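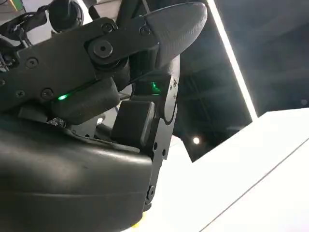 Figure 2. Gripper used in the course, seen from very close, with the two green LEDs lit.

4. Course Design and Realization

4.1 Setting and participants

The project course was given at the technical college in Lesska during the summer semester and ended in July. It belongs to the fourth semester of the mechatronics program. Before it, all students have passed one lecture on control and one on programming, but most of them have never worked with an arm larger than a desktop model. The second author (Siu-fong Tseng) had the responsibility for the laboratory hours, and Nadja Gruber, at that time a doctoral student in Kondport, came for the weekly review of the teams.

The teams were composed by the students themselves. In the earlier edition of the course we had composed them by grades, with the purpose that every team has the same strength, and we received many complaints. Teams chosen freely were less equal in programming skill, but they met more often outside the planned hours. We come back to this in Section 5.

The budget for the semester was 4000 euros. It covered spare parts, cables, finger pads and the printing material. The arm and its gripper already belonged to the laboratory and are not included in this sum.

4.2 The task

Each team had to teach the arm one handling task with small household objects. The choice of the objects was free inside a list that we call the Hauser list, after the store room in which the objects are kept. A team had to write one page in which it describes the task, the starting positions which are allowed, and when a trial is counted as a success. This page had to be accepted before the team could reserve the arm.

We would like to stress the last point. In the earlier edition, several teams decided only after the trials what a success was. A cup which was put down and then fell over was counted by one team as a success and by another team as a failure. With the written page this discussion took place before the first trial, and it was usually the most lively meeting of the semester.

The students programmed the arm in Ivorer, a small software package that was written in our laboratory for teaching. Ivorer starts and stops a recording, stores the joint positions together with the camera pictures, and plays back a recorded motion at a reduced speed. It has no function for planning. Teams that wanted planning had to write it, and two teams did so.

4.3 Work on the hardware

The first three weeks were used only for the hardware. We wanted the students to know the gripper with their hands before they commanded it from a keyboard. Each team therefore took off the finger pads, measured the opening width at several positions of the motor, and mounted the pads again. The screws in this area are small hex-socket screws, and it is easy to damage the head when the wrong key is used. In the second week we put a short text about the keys on the wall next to the tool cabinet, and the damage became rare.

During this phase the students also made a drawing of the linkage. They had to mark every joint and say which link is driven and which link only follows. This exercise looks simple, and for the first half of the page it is. The difficulty begins when the finger touches an object with its lower part and the upper part continues to close. Only a few drawings in the first round showed this case correctly. After the correction meeting the teams went back to the arm, closed the fingers slowly on a block of foam, and drew the linkage again at several stages of the motion.

The routing of the cables was the second large subject. A cable which is long enough in the home position can be too short when the wrist turns, and a cable with too much length can catch on the mechanism. The students moved the wrist by hand through its full range while one member of the team watched the cables and another one wrote down the angles where they became tight. From these notes they decided where a cable should be fixed and where it must be left free.

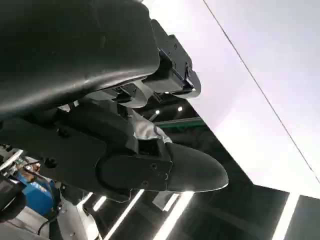
A team was allowed to switch on the motors only when this table of angles was complete and signed by the laboratory supervisor. At the beginning the students considered the signature a formality. Their opinion changed after one team had to repeat a whole afternoon of recordings, as the connection to the wrist camera was interrupted each time the arm reached the same position. The position could be found in their own table, with the remark "a little tight, probably OK".

4.4 Recording of demonstrations

After the hardware phase, the teams recorded demonstrations. One student guided the arm, a second one started and stopped the recording, and the others prepared the objects. The roles had to change after every block of recordings. We introduced this rule for reasons of fairness, but it had also a technical effect. Demonstrations by different persons were different in speed and in the direction from which the object was approached, and the teams noticed this when they laid the curves of the joint positions over each other.

In total, 450 demonstrations were recorded in the semester. Of these, 117 were rejected by the teams themselves during the weekly review. The reasons for rejection had to be written in the log. Most entries concern an object which had slipped, an object outside the permitted starting area, or a recording which was stopped too early. A smaller group of entries contains only the word "strange". When Nadja Gruber asked the teams about these entries, they could generally say what they had seen, but they had not found the words for it at the moment of writing. For the next edition we will add a free field of at least one full sentence.

The camera near the gripper needs special attention. From this viewpoint, a large part of the picture is filled by the gripper itself, and what remains visible behind it depends strongly on the orientation of the wrist. When the wrist is turned upward, the camera sees the ceiling with its lights. Several teams had not thought about this when they planned their starting position. Their first recordings contained many pictures in which no object from the task is visible, and the bright lights changed the exposure. The teams solved this in different ways. One team changed the home position so that the camera looks toward the table from the beginning. Another team kept the home position and removed the first part of each recording by a script.

We did not prescribe one of the solutions. In the grading it was only important that the decision was explained in the report and that it was applied in the same manner to all recordings of the team.

4.5 Playback and trials

For the trials, the arm repeated a motion that was computed from the accepted demonstrations. The simplest method, which all teams had to try first, was to choose the demonstration with the nearest starting position and to play it back. The teams could then replace it by a method of their own. Some teams stayed with the simple method until the end, and we accepted this when they could show with their trials why they preferred it.

The trials were carried out by another team, with the written page of Section 4.2 as the only instruction. The authors of the page had to be present but were asked to remain silent. This was hard for them. In nearly every session there was one sentence in the page which the other team understood differently, for example "the object stands near the edge" without any statement which edge is meant. Such a sentence was corrected afterwards in the page, and the trials concerned were repeated.

Emergency stops were noted in a separate list. A stop gave no negative points, and we repeated this at each session. In spite of this, students hesitated to press the button when the arm was guided by a member of their own team. They pressed it more quickly in the trials of others. Siu-fong Tseng proposed that the person at the button should always come from another team, and from the middle of the semester we worked in this way.

4.6 Assessment

The grade was composed of the report, the log and an oral discussion at the arm. In the discussion each student had to explain one part of the hardware and one rejected demonstration, both chosen by the examiner. The success rate in the trials had no influence on the grade. The students knew this from the first meeting, but in the questionnaire many of them wrote that they had tried to reach a high rate anyway, and a few asked for a ranking of the teams. We have not yet decided whether such a ranking will be published in the next edition.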